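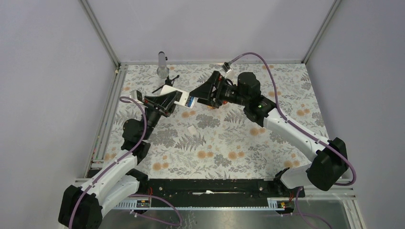 Home | About us | Fixtures | Ground hire | Contact

About Bultik

Bultik runs the fixtures, match officials and ground bookings for amateur football in Oltville and the surrounding district. We were set up by four clubs that shared one pitch and one telephone, and we now act for every adult and youth side in the Oltville Saturday League. We are a members' company. Clubs hold one share each, whatever their size, and any surplus goes back into pitch maintenance.

What we do

Fixtures. The season list is drawn up in July and released to club secretaries in August. We place 600 matches a season across three divisions, two cup competitions and the youth section. Clubs may ask for up to two blocked dates each. Requests received after the list is released are treated as postponements and are dealt with under the league rules.

Officials. We hold the register of referees and assistants for the district, which stands at 80 names. Appointments are sent out on Monday evening for the following weekend. Fees are paid by Bultik at the end of each month and recharged to the home club, so no cash changes hands at the ground.

Grounds. We manage bookings for the MacPherson Ground, which has one floodlit grass pitch, one full-size artificial pitch and covered standing on the east side. Capacity is 2,000. The artificial pitch can be hired in full or in thirds. Metal studs are not permitted on it. The grass pitch is closed for reseeding from the end of the season until the middle of July.

Results and records. Match cards are entered through Nomix, our online results system. The home club enters the score by 6 pm and the away club confirms it by noon the next day. League tables are rebuilt once both entries agree. Last season 97 per cent of cards were confirmed on time. Disputed cards are held back and marked with an asterisk in the table until the matter is settled.

How we are run

The board has seven seats, five filled by member clubs and two by the referees' section. Seats are held for three years. Board papers are sent to clubs one week before each meeting, and the accounts are presented at the general meeting in September.

Joining

New clubs should apply in writing before the end of March. An application needs a copy of the club rules, proof of insurance, a named welfare officer and the use of a pitch that meets the league's minimum dimensions. Clubs without a pitch may apply for a shared place at the MacPherson Ground, subject to space.

The office is open on weekday mornings during the season. Postponements on the day of a match should be reported by telephone, as e-mail is not checked at weekends.

Print this page | E-mail this page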